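Looking After the Household Phone: Guidance for Residents

Heswood Residents' Advice Service
Updated November 5, 2021

Many homes in the Kekana area now share one smartphone or tablet for banking, door entry and messages. The advice below is intended to help households keep these devices in working order for longer. It replaces the sheet issued in August.

Charging

Charge the phone on a hard, flat surface. Do not charge it under a pillow, on a bed or inside a closed drawer. If the phone will be left on a shelf for several weeks, store it half charged and switched off.

A battery that has begun to swell must not be charged, pressed or pierced. Switch the phone off, place it on a surface that will not burn and contact the service desk for the nearest collection point.

Cleaning

Switch the phone off and unplug it before cleaning. Use a soft cloth, slightly damp with water, and wipe the screen from top to bottom. Lint in the charging port may be loosened with a dry wooden toothpick. Metal pins and needles should never be used. Window cleaner and bleach can strip the coating from the glass.

Phones in the kitchen

Recipes and timers have made the kitchen a common place for a phone. Steam enters through the speaker openings, and grease makes the screen slow to respond. Keep the device at least 2 feet from any burner, and never rest it on the cooktop — even when every burner is off. A stand on the far side of the counter is usually sufficient.
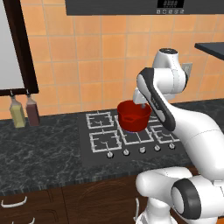
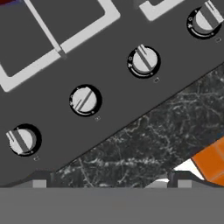
At the cooktop: a red pot over a rear burner, and the control knobs.

If the phone falls into water, remove it, switch it off and take out the SIM card. Stand it upright in moving air for a full day before charging. Rice does little to draw out moisture and leaves dust in the ports.

Passwords and copies

Set a screen lock of six digits or more. Anyone who keeps digital currency or banking access on a phone should write the recovery words on paper and store them away from the device. Photographs of recovery words should be deleted, including from online storage.

Copy family pictures to a second device once a month. In a recent survey of 652 households in Himville, 525 had no second copy of their pictures.

Repairs

Screen and battery repairs are handled at the Vilus workshop by Sipho Mofokeng. Please remove the case and bring the charger. Questions about this page may be sent to Lindiwe Cele at the service desk, quoting leaflet number 1837.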